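4.2 What the demonstrations do and do not establish

The claim that 200 teleoperated episodes are enough for a two-arm stacking task has been repeated often since the Hedik release, and we are not convinced by it. The number says little unless we also know who held the controls, how many attempts were thrown out, and how far the objects moved between episodes. Of the four collections we reviewed, only Cheema reports its discarded attempts.
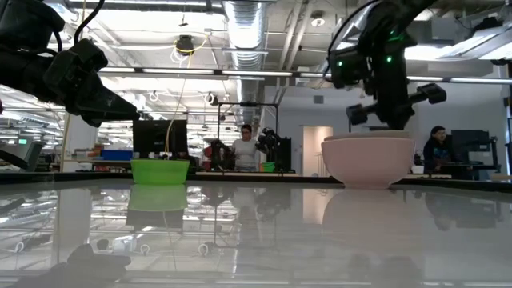

Figure 4. Bimanual bowl task, from the teleoperated set.

Operator skill is the first problem. An expert using the Anden controllers produces smooth, nearly identical paths, and a policy trained on them can score well while having learned little more than one good path. Adding episodes from the same person does not obviously help. Going from 1000 to 3000 narrowed the spread in our scores – it did not raise them on shifted starts.

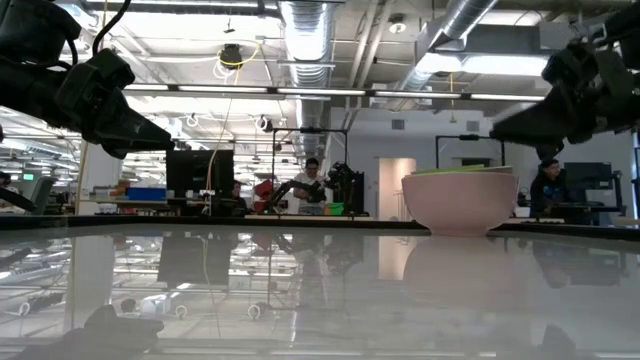

Success labels are the second problem. Rorkia marks an episode as complete when the operator presses a key, and later work has treated that key press as ground truth. We would prefer a check made on the objects themselves, but this is harder than it sounds. With the green piece resting at the pink bowl, only a thin rim of it shows over the edge from a low side view, and a glossy tabletop adds a blurred reflection underneath. A detector tuned on such views may be scoring the rim and little else.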